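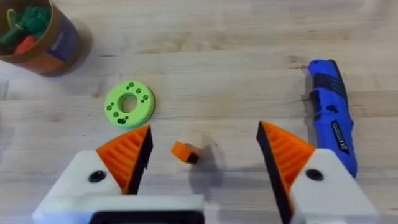
Page last changed: 3/26/22

Doltuvton Community Hall
Kitchen and servery: routine safety inspection, with comments
Inspected by: Reshma Nkuna
Received for the hall office by: Marthinus Mofokeng
Report number: 1382 (replaces 1381)

1. Fire blanket and extinguisher
Result: Satisfactory
Comment: Both are mounted beside the door and clear of obstruction. The service label is in date.

2. Emergency exit to yard
Result: Action required
Comment: The push bar is stiff and needs two attempts to release. Delivery crates were stacked within the marked area and were moved during the visit. The bar must be adjusted before the next public booking.

3. Gas isolation valve
Result: Satisfactory
Comment: Turns freely. The sign has faded and should be replaced when convenient.

4. Hot water at hand basin
Result: Satisfactory
Comment: The scald warning notice is in place. Paper towels had run out – hirers should be reminded where the spare packs are kept.

5. Wall sockets and portable appliances
Result: Action required
Comment: Four appliances carry no test label, including the Jetetti urn. These are to be kept out of use until tested. Steyn has been asked to quote.

6. Floor and drainage
Result: Satisfactory
Comment: One tile by the drain is cracked but level. Look at it again in June.

7. Occupancy notice
Result: Satisfactory
Comment: The notice gives the limit for the hall and servery together as 80 persons and can be read from the entrance. 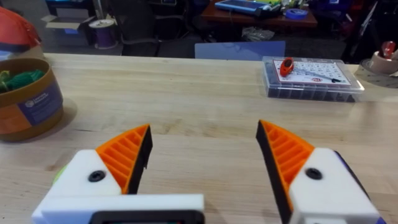 May a hirer use the kitchen while an item is marked "Action required"?
The kitchen may be used if the item concerned has been taken out of use and labelled. Where the item is an exit, the booking must be cleared with Marietjie Shabalala at the hall office beforehand.

8. First aid box
Result: Satisfactory
Comment: Contents checked against the list inside the lid. Burn dressings are low – two to be ordered.

Copies to: Hanan Abu Hammour, Oratile Mokoena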